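Project report, physics elective, group of two (me and Wondimu Mersha). Written up by me on a Sunday, so forgive the mood swings.

## What we wanted to find out

Our question was pretty simple: does a spinning top stay up longer if its weight is out at the rim? Our textbook says yes, if everything else stays the same, and I believed it, but I'd never felt it with my own hands. Imani Obura, who teaches the elective, said "go feel it then" and that was our whole project proposal (approved the same afternoon!).

The idea behind it is called moment of inertia. A thing that's turning wants to keep turning, and how much it wants to depends on how heavy it is AND on how far the weight sits from the middle. Same mass, farther out, more stubborn. Think of a skater pulling her arms in and speeding up, only backwards. 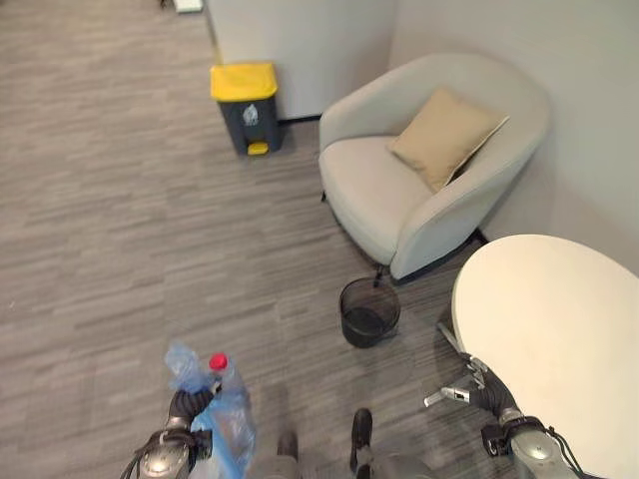
Mwanaisha Makokha read my first draft and said the skater was a bad comparison, seeing that she changes shape while she's spinning and our top never does. Fair point. I'm keeping the skater as a picture in your head, but she's right that a better match is two wheels of the same weight, one with heavy spokes near the hub and one with a heavy rim, and you give both the same push.

## How we built the tops

We made one top and moved the weights around, so we wouldn't be comparing two different builds. The disk is stiff cardboard, two layers glued together, 200 mm across. A pencil goes through the center and sticks out a little at the bottom. For weights we used 12 steel washers, all from the same bag, taped down in a ring.

- **Inner setup:** washers in a tight ring close to the pencil.
- **Outer setup:** same washers, ring right at the rim.
- **Bare setup:** no washers at all, just to see what the cardboard does alone.

The fiddly part was balance. If one washer sits a hair too far out, the top wobbles like crazy and falls over early, and then you're measuring your bad taping and not physics. We drew pencil circles with a compass and marked the angles first. That helped a lot, though the outer ring still took us three tries.

Spinning it the same way every time was the other headache. Fingers are no good (Wondimu's flick is way stronger than mine). We ended up winding string around the pencil and tying the other end to a small weight that drops off the side of the table. Same drop, same energy going in, more or less. The string slips free when it's unwound. 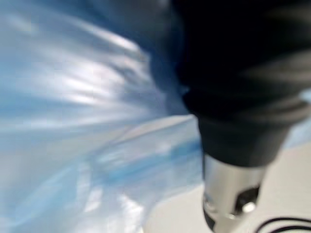 ## What happened

We did five runs for each setup and timed them with a phone. I'm not going to paste the whole table in here, it's in the back of the binder, but the order never changed. Bare was the shortest every single time. Inner was in the middle. Outer won, and the best outer run was so long that Wondimu went to get a drink and came back before it tipped.

What surprised me is how slow the outer one starts! You let the weight drop and it kind of thinks about it first. The bare disk zips off right away and then dies. That fits the theory, though. The falling weight hands over the same energy each time, so a top with a bigger moment of inertia ends up turning more slowly. It just holds a bigger amount of spin, and friction at the pencil tip needs longer to eat it up.

We also tried filming a marker dot on the rim to count turns. We got 316 turns on one outer run and then lost the dot in the blur on the next two, so I don't trust that number enough to draw anything from it.
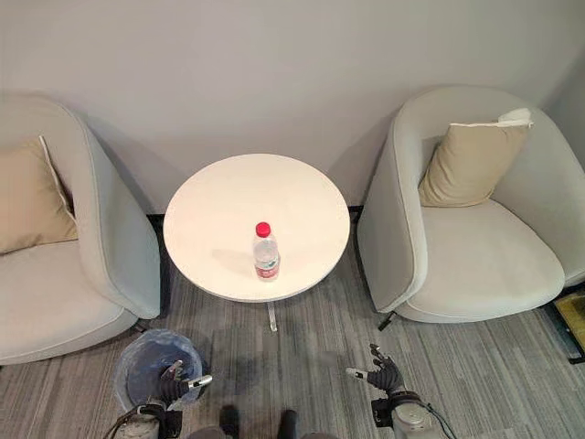 Friction is where our results are weakest. The pencil tip got blunter as we went, and we did all the bare runs first, which means the outer runs had the worst tip and still won. I guess that makes our answer safer, but it's sloppy and we should have mixed up the order. The surface matters too. A small round white table like the one between the two armchairs would do fine as long as the top is flat and level, but you'd want one with space for the string to drop. Carpet is hopeless, the tip just digs in.

## If we did it again

I'd swap the pencil for a metal rod with a rounded end, and I'd sharpen nothing between runs. Wondimu wants to try a ring halfway out to see if the times go up evenly or faster and faster (I bet faster, with the distance being squared in the formula). He also wants a heavier drop weight. I said fine, but he's doing the taping.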